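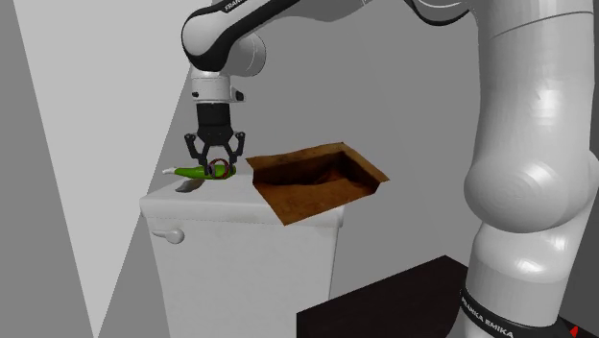 Figure 3.1 Robot arm with its gripper lowered over a green object, an open cardboard box alongside (computer rendering).

Chapter 3
Signs, Paint and Speed: What a Lower Limit Does to a Street

Before you read

Think of a street you know well where the limit has been lowered. How fast does the traffic go? Write your answer down, and beside it write how you know. Keep the note until you reach the exercises.

3.1 The claim

Few measures in street design are as cheap to announce as a lower speed limit. A council changes the number on the signs from 30 to 20, paints a few roundels on the tarmac and sends a leaflet round. The leaflet usually says that the street will now be safer, quieter and better for people on foot and on bikes. It may well be. The trouble is that the leaflet is printed before anyone can know, and in a good many towns no further work is done to find out.

This chapter is about how you would find out. It takes no side on whether lower limits are a good idea. Readers who arrive with a firm view, either way, are asked to hold the evidence for that view to the same standard they would use on the other side.

We start with a simple distinction that is often lost in public debate. The posted limit is the number on the sign. The design speed is the speed the road was laid out for: its width, its bends, how far ahead a driver can see, whether the kerbs are tight or sweeping at the side turnings. The observed speed is what people really drive at. A council can change the first of these in an afternoon. The second costs money. The third is the only one that matters to somebody crossing the road, and it is the one least often reported.

3.2 The Brodudcombe scheme

Brodudcombe is a market town with a long, straight approach road from the east, laid out when the main aim was to get lorries to the station yard. The road is wide enough for two lanes and a good deal of spare tarmac. Houses stand well back behind verges. There is a primary school halfway along and a narrow cycle lane, marked with a broken white line, on the northern side only.

The limit on this road was lowered in the usual manner. Signs went up at each end with smaller repeaters between them. The kerbs, the verges and the width of the lanes were left as they were, and so was the cycle lane. The council then hired a firm called Drallico to report on the results, and Drallico placed a single Wokik roadside logger near the school gate.

The report was short and cheerful. It stated that the logger had recorded 1,898 vehicles and that average speed was "in line with the aims of the scheme". A press notice followed, and the phrase has been repeated in council papers ever since.

Read that sentence again and ask what is missing. There is no figure from before the change, so there is nothing to compare with. We are not told over what hours the logger ran. Traffic outside a school gate at the start of the day is slow whatever the signs say, as it is full of parents looking for somewhere to stop. An average also hides the spread. A queue of cars crawling past the gate can cancel out a handful of drivers going very fast late in the evening, and it is the handful that frightens people off their bikes.

None of this shows that the scheme failed. Speeds may have dropped a good deal. The report simply gives us no way to tell, and a careful reader should be as unwilling to call it a failure as to call it a success.

3.3 A second opinion, and its own problems

A residents' group at the eastern end of the road took a different line. It borrowed an Akanda hand-held speed meter and took readings over several evenings in February. Its leaflet claimed that "almost nobody" kept to the new limit.

This sounds like useful evidence against the official version, and in one respect it is: the readings were taken well away from the school queue. But the group chose its own evenings, its own spot and, as far as we can judge, its own cars. Someone standing on a verge with a meter tends to point it at whatever is loud. Drivers who spot a person holding a meter also tend to brake - which pushes the readings the other way. We can't say which effect was the larger.

So there are two sets of measurements for one road, and they can't be set side by side. The place differed, the hours differed and so did the method. Section 3.4 sets out what a fair before-and-after survey would have needed, starting with the dullest part of the job, the choice of where to put the logger.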